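Home | Projects | Reports | People | Contact
Search this site Enter keywords Go

Belness Furniture Reuse Workshop
Progress report to the Trujillo Fund
July 19, 2020
Prepared by Natalia Zamudio

Summary

The second half of the grant has gone mainly to tables. When we reported in January, the workshop had handled 84 pieces since opening, most of them chairs and small cabinets. Chairs are quick to fix, but families referred to us by the Urville housing office kept asking for something to eat and work at. We moved the remaining materials money to tabletops and changed the bench schedule to match.

Work on tabletops

Yolotzin Salinas runs the finishing bench. Each top is cleaned, checked for loose joints, sanded where it needs it and given a new clear coat. We stopped using dark stain in the spring. It hid scratches, but it also hid the grain, and people choosing a table told us they liked to see the wood.

Small parts used to go missing between the bench and the store room. Screws, brackets and felt pads now travel with their table in an open clear plastic container, one per job, and the container goes back on the shelf when the job is signed off.

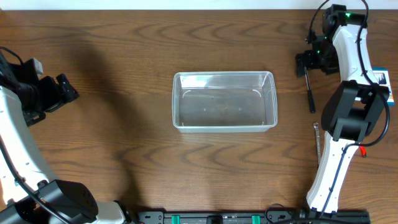

Finish quality

The fund asked us to say more about how we judge a finished top. Yolotzin checks each one twice, first straight on and then from a low angle with a light on it. Shine is the hardest thing to get even. On a glossy top a light shows up as a white patch, with the grain still faintly there at its edges, and she follows that patch across the wood looking for ridges or dull spots. Tops that fail go back for a light sanding and another coat.
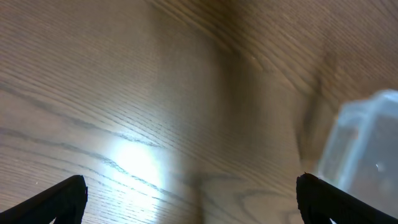
Drying time is still our main delay. The Tuvcombe unit has no separate drying room, so a freshly coated top holds up the bench until it can be moved. Yolotzin would like to switch to a satin coat on the next batch, partly to save time and partly for the people using the tables, as the glare on a gloss finish like this one can be tiring to work at under a lamp. We have ordered two cans to try.

Spending

Materials are within budget. Transport is over by a small amount after the van needed a new battery, and we have covered that from our own funds.

Next period

- Finish the three tables now waiting for legs
- Try the satin coat and report on how it wears
- Get a price for a drying rack that fits the Tuvcombe unit
- Agree on collection days with the Urville office

Receipts were sent separately. Questions about the finishing work can go straight to Yolotzin at the workshop.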